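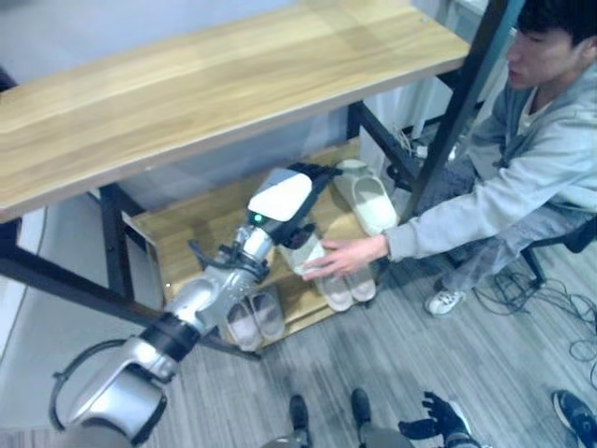
Pourquoi la colle d'os du lot de septembre gélifie-t-elle trop vite ? Parce que le bain-marie est réglé trop bas et que la pièce est froide le matin ; le lot lui-même est bon.

Lundi, atelier reliure, 8 h.

Repris les essais sur les deux registres Åberg. Le grand a 265 feuillets, le petit 139. Dos décollés tous les deux, couture encore saine sur le petit, rompue sur le grand entre le troisième et le quatrième cahier.

Margit avait préparé la colle vendredi, même proportion que d'habitude. Passée au pinceau plat sur une chute de toile, elle prenait avant que j'aie fini de poser le papier. Remonté le thermostat de deux crans, attendu, recommencé : temps ouvert correct, le papier se laisse encore déplacer. À noter sur la fiche du bain-marie, l'ancien réglage y figure toujours.

Petit registre : dos nettoyé au cataplasme d'amidon, deux applications. La vieille colle vient bien, sauf en tête où quelqu'un a mis autrefois de la vinylique. Là, scalpel et patience. Je me suis arrêté avant d'attaquer les fonds de cahier, à reprendre à la lumière du jour.

Grand registre : démontage commencé. Cahiers numérotés au crayon en pied. Deux feuillets sont intervertis dans le dernier cahier, d'après la foliotation d'origine. Je ne les remets pas en ordre tant que Britt-Marie n'a pas donné son avis, c'est elle qui tient le dossier.

Essai de papier japonais pour les fonds. Le Brindska fin se déchire mouillé dès qu'on tire dans le travers. Le Gerodia tient mieux mais il est un peu jaune à côté du papier du registre. Jonatan propose de le teinter dans la masse ; je préférerais doubler le fin. À essayer des deux façons sur des chutes.

Fil de lin : reste une bobine. Arvid en commande, même grosseur, non ciré.

À faire : finir la tête du petit, mettre les cahiers du grand sous poids, changer les buvards le soir. Corey passe prendre les ais de la petite presse pour les raboter, celui du bas est voilé.

Ajout, 16 h 30 : colle toujours fluide au fond du pot. On garde ce réglage.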